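The counter that wants you to buy a second thing

Lucienne Pons has been laying out small food counters for long enough to have strong opinions about trays. I had been told she could raise the takings of a snack bar by moving a basket. I went to see her at Grundau, the training shop where she teaches people who are about to open kiosks and station buffets, and I went expecting to be sold something.

She didn't quite deny it. "People hear 'layout' and they think it's a trick," she said. "Most of it is whether the customer can reach the drink without putting their sleeve in the cake."

Fair enough, but the course costs money, and the leaflet promises rather more than dry sleeves. It says a well-planned counter "guides the customer to a fuller purchase". I read that line back to her. She winced and said Pascal Jacquet had written it.

Jacquet runs the business side. He was happy to defend his sentence. "If someone comes for a drink and leaves with a drink and a slice of cake, they've been guided," he said. I asked how he knew they hadn't simply wanted cake. "You'd have to ask them." Had he? "We've had 200 people through the course. They come back and tell us it works."

The ones who come back would, I suppose. I asked what happened to the others and he said he would look into it. I've not heard from him.

What goes in the middle

Pons is more careful. She starts her students off with a bare table and makes them leave the middle of it alone for as long as they can stand it. The middle is for the tray, and the tray is for the order being made up. Nothing is displayed on it.

"They hate that," she said. "They've paid rent on that counter and they want to fill every inch. So they put muffins on the serving tray, and then the first customer asks for something and they've nowhere to put it down."

She likes a plain tray with a rim and round corners, in a pale colour. I asked if the colour mattered. "You can see crumbs on it. That's all I'd claim." It was the first thing anyone at Grundau had told me that I believed straight away.

Drinks go at the back, on a stepped rack, so the rear row shows over the front one. She prefers clear racks. Jacquet says clear racks "make the product float". Pons says they are easier to check for spills.

I put it to her that any corner shop owner works this out within a fortnight, free of charge.

"Some do. Bastien didn't."

Bastien Rey, who took the course in October, laughed when I repeated this to him. He has a buffet counter called Ena, two minutes from a bus stop, and for his first season he kept the bottles lying in a box under the counter. "I thought I was being tidy," he said. "People asked me if I sold drinks." He now has a rack. Has it paid for the course? He thought about it for a while. "The rack has paid for the rack," he said.

One slice or nine

We disagreed most about the cake. Pons will put a single slice out in a basket and keep the rest away. I told her that one slice on its own looks to me like the one left over, and I wouldn't buy it.

"You'd ask if there was another," she said. "Then you're talking to the person behind the counter."

I said I would more likely go next door. She told me that with nine slices out, the last ones are tired by mid-afternoon, and that she would sooner lose me than sell me one of those. I can't fault the hygiene. As a way of selling cake I remain unconvinced, and so, for what it's worth, does Rey, who puts out everything he's got.

The packaged snacks go out at the side in their clear bags, on a tray of their own, near the cake. Hot food equipment stays at the back corner. She wouldn't be drawn on whether the left or the right was better. "Whichever side the socket is," she said. 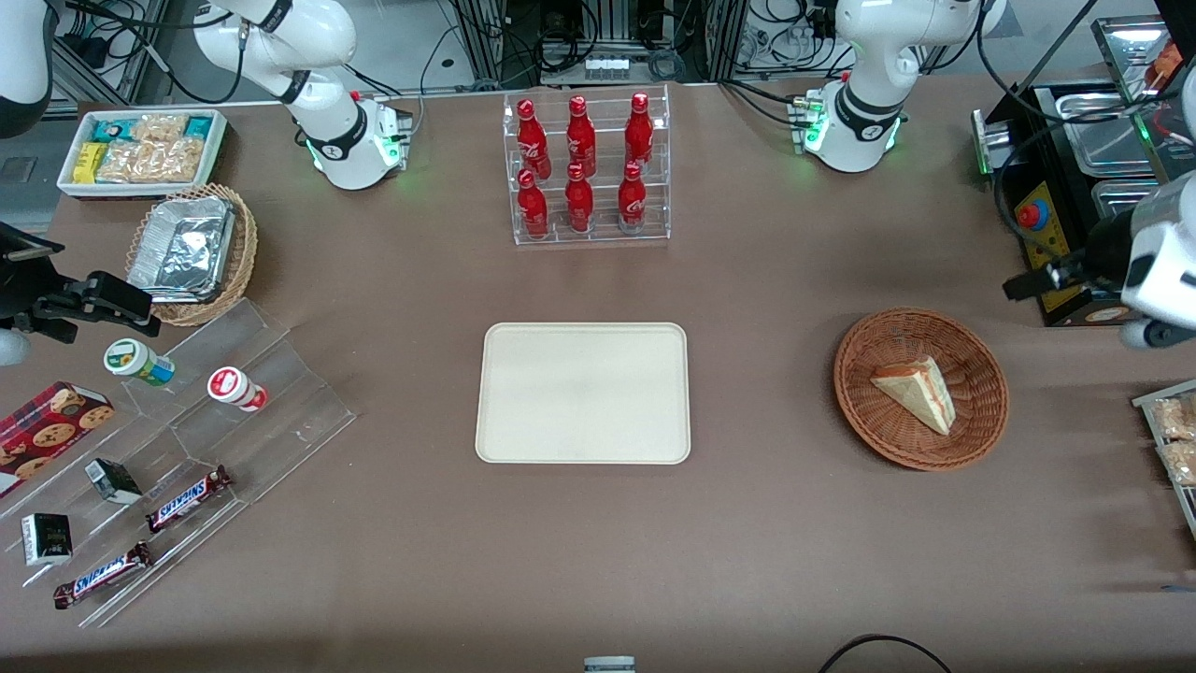 Would she do it for nothing?

Before I left I asked Pons whether she would tell a friend to pay for the course. She said she'd tell a friend to come round and she would show them in an hour. Jacquet, who was within earshot, said that wasn't company policy.

The next course at Grundau starts on 17th March.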